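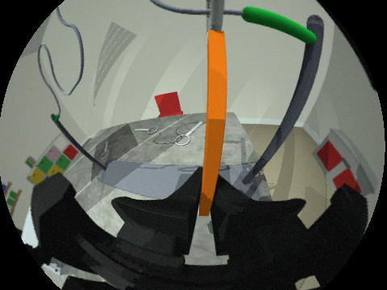
Equipment budget thread, as promised. I buy things for a small shop at Lurnside that wants a robot arm to handle cables and ring-ended tools on a bench. My qualifications are that I once got a good deal on a forklift.

1/ The arm is the cheap part. I mean it isn't cheap, but it's the only line in the quote where the number you see is close to the number you pay. Everything attached to the arm is where your June goes.

2/ Grippers. Derkico quoted us one gripper and, on a separate page in smaller type, the fingers. You read that correctly. The gripper does not come with fingers. I called to check and the man was very nice about it.

3/ Fingers wear out. Put spares in the first order, when you're still a new customer and somebody wants you to be happy. We budgeted for 3 sets. By the second order you are no longer new and the shipping alone will make you sit down.

4/ We're doing the work in simulation first. Bench, tools, hanging cables, the lot. My boss asked why we're paying for a pretend table. Because the pretend table doesn't send me an invoice when the arm drives through it, Greg. (Boss is not called Greg. Boss reads these.)

5/ Simulation seats, though. Camargo sells them by the seat, by the year, and the minimum was 8. We have two people who'd use it. I asked if the other six seats could be refunded, and was offered a webinar.

6/ Cables are the thing I'd plan hardest for. A rigid part stays where you left it. A cable has opinions. If your job involves anything that sags or loops, ask the vendor to demo with YOUR cable, and watch how fast the calendar fills up on their side.

7/ Same goes for the camera. Wide-angle lens means you see the whole bench and the shelves and the far wall, and every straight edge in the place turns into a banana. Somebody has to correct for that. That somebody bills hourly. Put it in the budget under a name finance won't question. Ours is "calibration."

8/ Ciltus wanted $300 a month for "priority support." I asked what the regular support was. It's a form.

9/ My spreadsheet has 143 rows now. Row 1 says "robot." I'd say I'm proud of rows 90 and up, where it's mostly brackets, bolts, and a power strip I had to justify in writing.

10/ Things I forgot the first time around: an e-stop you can reach from the door, a second e-stop after somebody moved the door, floor anchors, a person to drill for the floor anchors, training, and lunch for training.

11/ If you lease, read what happens at the end. Ours had a return clause saying the arm goes back "in original packaging." Have you seen the original packaging? It's a crate the size of a pony stall. We'd already burned half of it. We bought the arm.

12/ Anyway, quotes are due at 4 p.m. and I'm still waiting on the fingers page. Will post the redacted spreadsheet if I'm allowed, and the unredacted one if I'm fired.

Last updated: June

Comments

Dirceu Barbosa: The packaging clause got us too. Ask them to strike it before you sign, they usually will. Also budget for the air line if you ever go pneumatic, it's never in the quote.

benchmonkey: what did you end up paying for just the fingers

tall_paula: Row for the power strip made me laugh, then I checked and I don't have a row for the power strip.

Contact | Copyright, all posts by the author | Back to top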